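Been meaning to write up our house rules for recording with the hand-held grippers, so this is going to be a thread. Grab a coffee, it's a bit long!

Background for new followers: I look after the demo collection side of Sorus, which is a small manipulation project. Our rule sheet used to be one page. As of Aug 28, 2022 it's 9 pages and I'm a little embarrassed by that.

Rule one, and I will die on this hill: every episode starts with the fingers open and the table clear. If there's a mug on there from morning tea, move the mug and start again.

Rule two. Check the finger screws before each session, not each week. We went weekly for a while and I had to bin 381 episodes over a wobbly finger (still sore about it).

Tzu-hsuan Fang wrote rule three after a long arvo of labelling: no talking to the person recording while they're mid-grasp. You turn your head, your wrist goes with it, and there's your trajectory ruined.

Somebody asked about naming. Table name, task, operator initials, run number. No spaces, no "final", no "final2". Our tables are called Berrada and Flustico, don't ask, they came with the names.

Rule five is about speed. Move like you're handing a cup of tea to your nan. People rush when there's a big batch to get through, and the batch we've got booked for September is 1284 episodes, so I'll be repeating this one a lot!

Breaks: 10 minutes off the gripper every hour. It's on the sheet as a proper rule and I do check. Sore thumbs make sloppy grasps.

Oh, and colour of the work surface gets logged too. Pale wood, dark mat, whatever it is, write it down. Same goes if you swap the lights or drag the table over to the window.

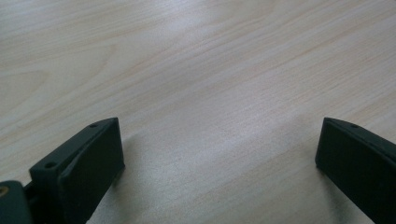 Do we delete a failed grasp?

Keep it, mark it as a fail in the log and carry on to the next one. The only ones we delete are where the recording itself broke.

Next on my list is the Plallwood jig, which needs its own rules and has none so far. If your lab has a sheet for fixtures, send it over, I'd love a squiz.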